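Hand-held grippers vs. leader arms for keyboard tasks
Forum: Teaching by Demonstration > Data Collection

kessel_run_out
Posts: 107

We are putting together demonstrations for desk tasks, mainly pressing keys and moving small items next to a keyboard. One person, two hand-held grippers, a marker cube on each. The target is 1,000 demonstrations before the end of August. At present we have 126 that I would train on.

Views come from the gripper and from the head. 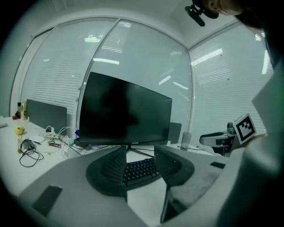

My question is about key presses. With the fingers closed, the contact point is small and the gripper pose has to be good to a few millimeters or the policy learns to hit the neighboring key. Would you stay with hand-held grippers for this or switch to leader arms and teleoperate?

tolva
Posts: 3

Leader arms. You record joint angles from the same robot that will run the policy, so there is no pose estimate to get wrong. We did connector insertion this way on a Shibata pair and never looked at a marker again.

C_Abella
Moderator

I disagree with tolva for this task. Teleoperation removes the pose estimate but adds lag, and the operator loses the feel of the key. People overshoot and hold the key down. You then get repeated characters in the demonstration and the policy copies them. By hand, the press is short and clean.

Check where your pose error comes from before changing hardware. If it is a constant offset, the cube-to-fingertip transform is wrong and you can fix it after the fact. If it jumps, the marker is being seen at a bad angle.

Crisanto Abella

kessel_run_out

Both, I think. The offset is constant within a session and changes when a cube has been taken off and put back. The jumps are worse when the wrists roll inward. We have been keeping both hands near the front edge of the keyboard between presses so every demonstration starts from a similar pose.

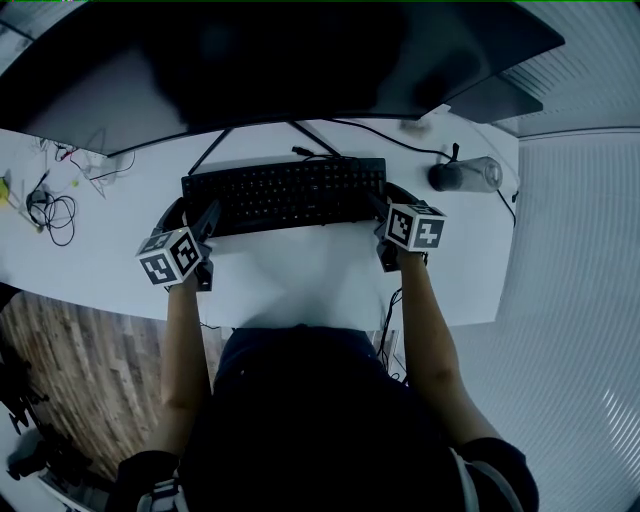

Left is noisier than right in our logs. I re-ran the camera calibration twice and it made no difference. The next thing I was going to try is a larger cube.

mdriessen

A larger cube will hit the desk. Try dowel pins in the cube mount first. Ours repeats well enough that we calibrate once a week.

Also, what are you doing about occlusion? If the head camera loses a cube for more than a few frames, we cut the demonstration. We used to interpolate and the trained policy had a visible hitch at the same spot every time.

tolva

@C_Abella Lag is a setup problem. Ours is low enough that operators don't notice it. Repeated characters are also easy to filter out. A bad pose is not easy to filter out because the demonstration looks fine on video.

C_Abella

You can filter on the output. Log the key events on the computer and compare them with the key you asked for. If the fingertip track says G and the log says H, drop it. That works for either method, and it gives you a number for pose error at no cost.

kessel_run_out

We were not logging key events. Adding that now.

@mdriessen We interpolate up to ten frames. I will cut it to four and see how many demonstrations survive.

ralph_b

Does anyone have the Trernonton mount files? The link in the sticky is dead.

mdriessen

Sent you a message.

kessel_run_out

Update. Pinned mounts are on and the offset now holds after removing the cubes. Left is still noisier than right. The key log threw out more than I expected, nearly all of it in the bottom row. I am staying with the hand-held grippers for now and will post error by row when the next batch is done.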